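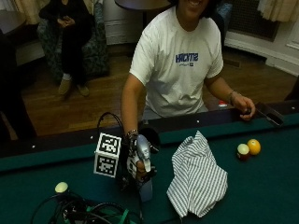

Dispositivo manual com cubo de marcadores, sobre o feltro verde da mesa de bilhar.

Trasolari volta a pôr em serviço o dispositivo manual do projeto Flirora

2019-10-08

A oficina Trasolari terminou a revisão do dispositivo manual de recolha que a empresa Eskildsen utiliza no projeto Flirora. O aparelho esteve parado desde agosto, quando os registos começaram a mostrar saltos de posição sempre que o operador virava o pulso para dentro. O equipamento voltou agora ao trabalho, numa sala com mesa de bilhar.

O projeto recolhe movimentos feitos à mão por pessoas, que depois servem para ensinar um braço robótico a arrumar panos e outros objetos pequenos. Por isso o dispositivo leva um cubo branco com padrões quadrados a preto e branco. As câmaras fixas leem esses padrões e calculam a posição e a inclinação da mão em cada momento.

Segundo o relatório da oficina, a avaria tinha duas causas. A primeira era o suporte do cubo, que ganhou folga com o uso e deixava o cubo rodar um pouco em relação ao corpo do aparelho. A segunda era o cabo, demasiado curto, que puxava o cubo quando o braço se esticava. A oficina trocou o suporte, apertou de novo os 6 parafusos e montou um cabo mais comprido, que sai por cima e faz um arco largo antes de descer.

Foram também substituídas as faces impressas do cubo. As antigas estavam riscadas nos cantos, e o programa perdia a leitura com luz lateral. A Eskildsen pede que as faces sejam limpas só com pano seco, porque o álcool tira a tinta preta das bordas.

Depois da montagem fez-se a calibração, com 457 posições medidas em cima da mesa. É nesta fase que se gasta mais tempo - cada posição tem de ser mantida sem tremer até o programa a aceitar. O desvio que ficou está dentro do limite fixado no contrato, e a oficina não achou necessário repetir a medição.

A revisão custou 1,995 euros, com peças e mão de obra incluídas. O plano de manutenção prevê nova verificação do suporte a cada 3,000 gravações, ou antes, se o operador sentir folga na pega. A verificação do cabo passa a ser feita no início de cada sessão, e o resultado fica escrito na folha do aparelho.

A Gralden, que fornece as câmaras fixas do projeto, informou que vai atualizar o programa de leitura dos marcadores ainda neste ano. A atualização não obriga a mudar o cubo, mas vai ser precisa uma nova calibração, e a Trasolari já reservou um dia de oficina para esse trabalho. O segundo dispositivo do projeto, igual ao primeiro, entra em revisão logo a seguir e recebe o mesmo tipo de suporte.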